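Zikent Tunnel Bag
Bekarano Dog Sport / Agility / Ring Gear

We're so happy to have these back in stock! The Zikent is a saddle-style bag that drapes over your agility tunnel and keeps it from rolling when a fast dog hits the bend. It fits any tunnel up to 29 inches across, and each side pocket closes with a wide flap, so sand stays put even on a wet field.

Sold in sets of 2. Bags ship empty. Fill each side with up to 30 pounds of dry sand, and please check your club's rules on spacing before a trial.

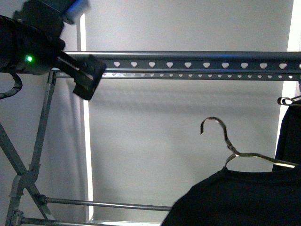
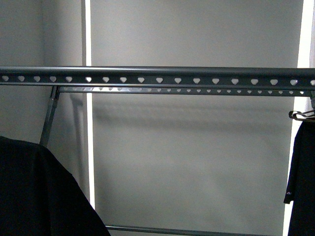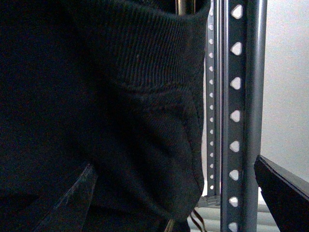

Clothes rack and black garments

Colors: Kioko blue, red, charcoal
Item no. 186

The straps are longer than on last June's batch, which makes setup so much easier with cold hands (we tried them on our own tunnels all winter and loved them!). Wipe clean with a damp cloth. Pickup is free at our Skikport store.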